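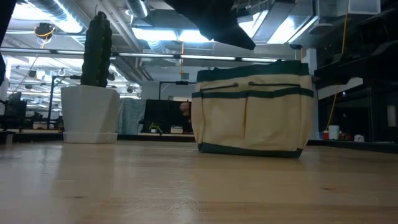 The bag lives on the table now

I have a strong opinion about gardening bags, and I've had it long enough that my family leaves the room when I start. So you're getting it instead.

You should own one bag for your plant things, it should be small, and it should sit out where you can see it. Mine is cream canvas with dark green trim, pockets along the front, a drawstring near the top that I never pull. It goes on the table beside the cactus, and if people come over for tea it stays on the table beside the cactus and we pour the tea around it.

I used to be a shed person. I had a proper setup, with hooks and a pegboard and a row of labelled tins, and I was very proud of it. I was also never in there! The shed at our old place in Eynon was all the way down past the clothesline, and in winter that was a walk I would do almost anything to get out of. If a leaf went brown on something in the lounge room I'd notice it, think about the secateurs, think about the grass being soggy, and pull the leaf off with my fingers. Usually with a good strip of stem attached. I did that to a perfectly nice rubber plant for years and then wondered why it looked so ratty down one side.

So when we moved to the flat and there was no shed, I sulked for a bit and then bought a bag. I got it at Hatetti, which is the hardware shop near the station with the bins of loose screws out the front, and I paid more than I'd meant to. The one I nearly bought was the Dutalano, the big one with 16 pockets and a shoulder strap and a fold-out kneeling pad. It's a handsome thing. I stood there opening and closing it for ages, and what stopped me was that I couldn't think of what I'd put in it. I had maybe enough for a third of those pockets, and I know myself, I'd have gone and bought the rest.

Because that's how it goes with pockets, isn't it? You see an empty one and it starts to feel like a job you haven't finished. My sister-in-law has a gardening tote with a special slot for a soil thermometer, and she owns a soil thermometer purely on account of the slot. She grows parsley.

My view is that most of what gets sold to people with indoor plants is there to fill bags. I'm not against nice tools, I love nice tools, I will happily talk your ear off about handles. But when I look at what I use from one month to the next it comes down to a small pair of snips, a roll of tie, an old spoon from the cutlery drawer and some gloves. The gloves are mostly for the cactus. I did own the matching hand fork and the dibber and the brass mister that everyone had that one August, and they've all gone to the op shop except the mister, which leaked on the piano and went in the bin. 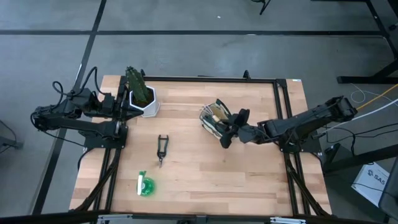

Let me say a word for small snips while I'm here. People buy big ones. They see the orchard-sized secateurs with the ratchet and think, well, I'll only buy these once, I'd better get the serious pair. Then they try to take a dead flower off a begonia with something made for an apple tree, and they take the next flower off too. A short blade that you can steer with your fingertips will do nearly everything an indoor plant will ever ask of you. Mine cost less than lunch. I wipe them with a bit of metho when I've been at anything that looks poorly, and I keep them in the front of the bag, handles up, so I can grab them without looking.

And the grabbing without looking is the whole case for me. I've heard every argument against leaving the bag out. It's clutter. It doesn't go with the room. You'll get potting mix on the table (you will, a bit, and there's such a thing as a cloth). My mother, who keeps a very beautiful house, thinks anything with a handle belongs behind a door, and she has told me so more than once while moving my bag to the floor.

But I think we've got a bit strange about clearing tables. A bare table looks lovely for a visitor and it's no use at all to the person who lives there. Every time you put a thing away properly you're adding a little toll to using it again — get up, open the cupboard, shift the vacuum, find the bag, carry it back — and for a job that takes half a minute the toll is bigger than the job. So you don't do the job. Then it's a bigger job, and you do need the afternoon and the newspaper spread out and the big secateurs, and you tell everyone that plants are a lot of work.

I'll give ground on one point. It has to be a bag you don't mind looking at. I couldn't do this with the bright plastic caddy I had before, which had a cartoon ladybird on it and a crack down the side. Canvas is kinder to a room. It slumps a little when it's been used and creases where you've picked it up, and I think it gets better for it, the way a good jacket does. I also like that cream shows the dirt, though I know I'm on my own there. The navy bag my neighbour has could be hiding anything.

The same goes for having a plant right there beside it. I went with the cactus, a tall green column of a thing in a white pot with lots of flat faces, from the nursery out at Helletti, and I will admit that of all the plants a person might keep a tool bag next to, a cactus needs it the least. Friends have pointed this out. It wants a drink when the mix is properly dry, a quarter turn now and again so it doesn't lean at the window, and otherwise to be left in peace. I've never once pruned it.

But it marks the spot! The two of them together say this is where the plant things happen, and so the plant things come to them. The fern gets carried over from the bathroom for a tidy. The cuttings get tied up there. When the peace lily is sulking it goes next to the cactus, under the good light, and I sit down and have a proper look at it with my glasses on, which I would never do crouched on the bathroom tiles. I've become a much better noticer of small things, mealybug in particular, and I put that down entirely to having a table to bring them to.

I had a go at the other way, in fairness. Last year I got keen about tidiness (there was a podcast) and I put the bag in the hall cupboard, on the top shelf, inside a basket. It looked marvellous. I think I took it down 3 times before the weather turned, and one of those was to get at the light bulbs behind it. The fern lost most of its left side. I put the bag back on the table and nothing more was said about it, except by my mother.

If you've got a big garden, of course, ignore me. You need the barrow and the long-handled everything, and good luck to you, I'm jealous. I'm talking to people with a windowsill and a couple of shelves who've been made to feel they ought to own a kit. Before you buy the bag, tip out whatever you've got now and leave it in a heap on the table for a fortnight. Whatever you've picked up in that time goes in the bag. The rest of it can go to somebody with a thermometer slot.

I did my own heap again just last month and found I'd been carrying plant labels, the white push-in kind, well over 8 of them, every one blank. I know what my plants are. I've kept one, in case I need to stir something.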